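Do Fake Flowers Fool Anyone? A Report on the Supermarket Bouquet

Reading time: 3 minutes

Last updated: May

Our group began with a question about why people buy flowers that were never alive, and a strong suspicion that we would get a low mark for it. The module was Everyday Buying Habits. Other groups took bottled water and trainers. We took artificial bouquets, mainly because the good topics had gone by the time we logged in.

Method

We visited three shops over nine days. Clillo is a supermarket with a flower bucket by the door. Mabula sells homeware and smells strongly of candles. Imitia sells artificial plants and nothing else, and takes them very seriously. We asked shoppers at each whether they had ever given artificial flowers as a present, and if so, whether they had owned up.

41 people answered. Several more said they were in a hurry and then spent a long time looking at cushions.

What people told us

Most shoppers were happy to keep fake flowers at home but uneasy about giving them. The common word was "cheating". One man said he would only give them to someone with hay fever. A woman in Mabula told us she had watered hers for a month before her daughter stepped in.

Wrapping mattered far more than we expected. Shoppers who turned up their noses at a loose plastic stem were quite taken with the same sort of thing in coloured paper with a ribbon on it. Paper says "present", and once something is a present people stop poking the petals.

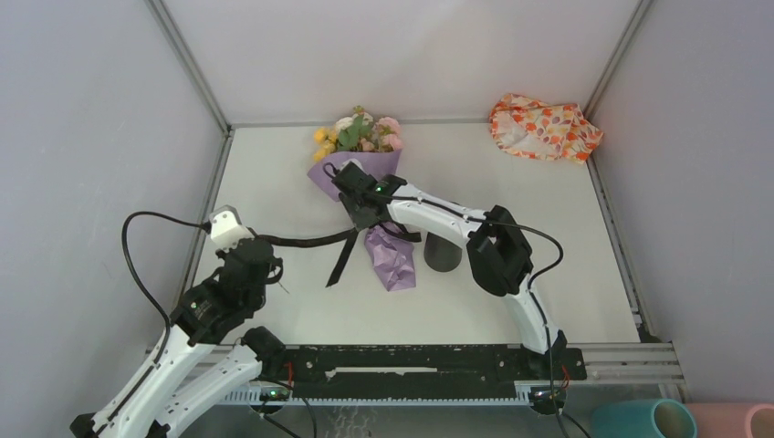
Photo: Zulto. Artificial bouquet in lavender-purple paper with black ribbon.

Colour came up a lot too. Yellow, cream and pale pink were thought believable. Blue roses were thought to be a cry for help. Green leaves helped any bunch, although the staff at Imitia warned us that leaves are where the cheap makers give themselves away.

Problems

Our survey had a question that read "Do you not dislike artificial flowers?", and we had to throw those answers out. We also planned to reach 1000 people online. The link was shared in a gardening group, where it was taken as an insult and removed.

Findings

People will forgive a fake flower that is well wrapped, sensibly coloured and kept at a distance. They are less forgiving about dust, which was the main complaint among those who had owned one for over a year. Price hardly came up, except in Imitia, where it came up at the till.

If we did this again we would talk to people who had been given artificial flowers as well as those who had bought them. We would also get someone outside the group to read the questions first.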